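Herketti Wrist Kit, long-term review

Rating: 3 out of 5

I bought the Herketti wrist kit to collect hand demonstrations for a manipulation model. I do this on contract, mostly household tidying and small object handling, and before this I used the Podside gloves. I paid 670 for the pair of wrist units with straps, cables and the marker panels already fitted. The price has since gone up to 700. I have been using it since April.

Setup

The straps go on like a watch band and can be tightened with one hand, though the second wrist is always slower than the first. The sensor module hangs on the inner side of the wrist from a small joint. You set the angle, tighten it and leave it. If you leave it loose it will droop over a session and the later clips won't match the earlier ones. I now check the joint before every batch. A mark on the joint to show the set angle would help a lot.

Calibration is done in the Bullia software, which you download separately. It wants both wrists in view of the head camera while you turn your hands over slowly. It usually passes the first time in daylight. In a dim room it takes me up to 3 tries.

Comfort

Good for short sessions. The fabric doesn't scratch and your fingers are completely free, which is the main reason to pick this over gloves. With the Podside gloves I could not open a paper wrapper or pick up anything flat without fumbling, and the model learned the fumbling. The weight is all on one side of the wrist, so after a long morning I feel it in my forearms.

The cables are the weak point. They are long enough, but they drag across whatever you are working on and will move light objects. I lost plenty of clips that way before I started running them down my sleeves. That doesn't work in short sleeves. There is no wireless version.

Tracking

Solid in most rooms. The marker panels go around the strap, so there is usually one facing the camera when you rotate your wrist. It loses track when one forearm passes in front of the other, and it takes a moment to come back. Big mirrors gave me trouble too. The software picked up the reflected markers and put an extra wrist in the log. There is a setting called Ignore Mirrored that fixes most of this, but it is off by default and the manual doesn't mention it.

I did a set of small-item tasks at a hotel bathroom counter, picking up and placing wrapped toiletries next to the sink. This is the kind of work the kit suits best.
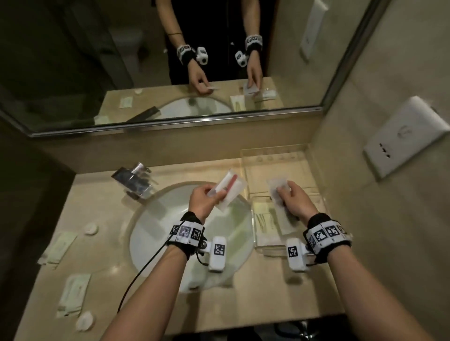
Both wrist units on, working over the sink.

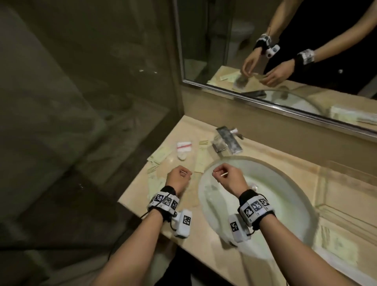 Thin packets are hard for any tracking system because the useful motion is all in the fingertips. The kit only tracks the wrist, so the finger data has to come from the video. If your model needs joint angles for each finger, look at something else. For wrist position plus a close view of the grasp, it does the job.

Files and export

Each take is saved with both wrist videos, the head video and the wrist tracks in one folder. Names are a time stamp and nothing else, so write down your task as you go. Export to the Hermans format works and was accepted by my client without changes. Export is slow, and a failed one starts over from the beginning.

Support

I wrote to Herketti about a strap panel that was coming unglued. They sent a new strap but did not cover shipping. It has held up so far.

Who should buy it

People collecting tabletop or counter work who need bare hands. I would not get it for anything that involves walking around a lot, due to the cables. If they bring out a version with shorter cables and a better joint, I would add a star.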